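Catalog Update: Webcomics and Small-Press Comics
13 July 2018

The comics index now holds 3791 entries, of which 2105 are webcomics with a public archive. The remainder are minicomics, print collections and anthologies. Entries added since the last newsletter come mostly from the backlog of strips that ended before 2010.

The largest single addition is Manavik, a science fiction strip in black and white. It ran to 343 pages and stopped partway through its fourth chapter. The original site is offline. Our entry was built from the print collection and a set of page files supplied by a reader, and the two do not fully agree. The book drops six pages from chapter two and redraws the opening of chapter three. Where they differ, the entry follows the web version and gives the book page in brackets.

Flitar is also now listed. It is a four-panel gag strip with no continuing story, so it has been indexed by date only. Strips posted twice under different dates are listed under the earlier one.

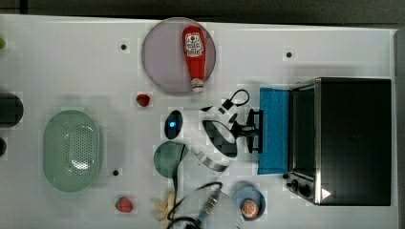 Ketchup bottle, plate and strawberries on a white tabletop.

Page counts

Several readers asked why our counts differ from those shown on the comics' own sites. We count a page as one image file or one set of files meant to be read as a single update. Cover art, filler sketches, guest strips and hiatus notices are left out of the total and recorded in the notes field. Under this rule Romo comes to 80 pages, fewer than its archive menu suggests, as the menu also numbers the filler.

Infinite-scroll comics remain a problem. A long vertical episode has no natural page break, and cutting it by screen height gives a different result on every device. For now these comics are counted by episode, with the letter E after the number. Please do not add E counts to page counts when using the export file.

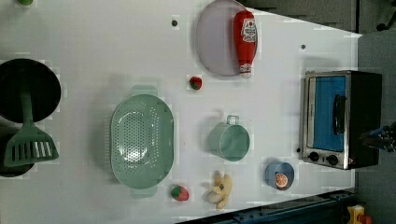

The export file itself has changed slightly. The column for print editions has been split in two, one for the publisher and one for the year. Scripts that read columns by position will need to be adjusted. Scripts that read them by name will work as before, except for the old "print" column, which will be blank until October and then removed.

Corrections

Marty was listed as complete. It is on hiatus, and the status field has been changed. The reading order for its two side stories was also reversed; the shorter one comes first.

Links to archived copies should point to the first page of a comic and not to the home page. Entries that still point to a home page are marked with an asterisk. Replacement links can be sent through the form on the index page.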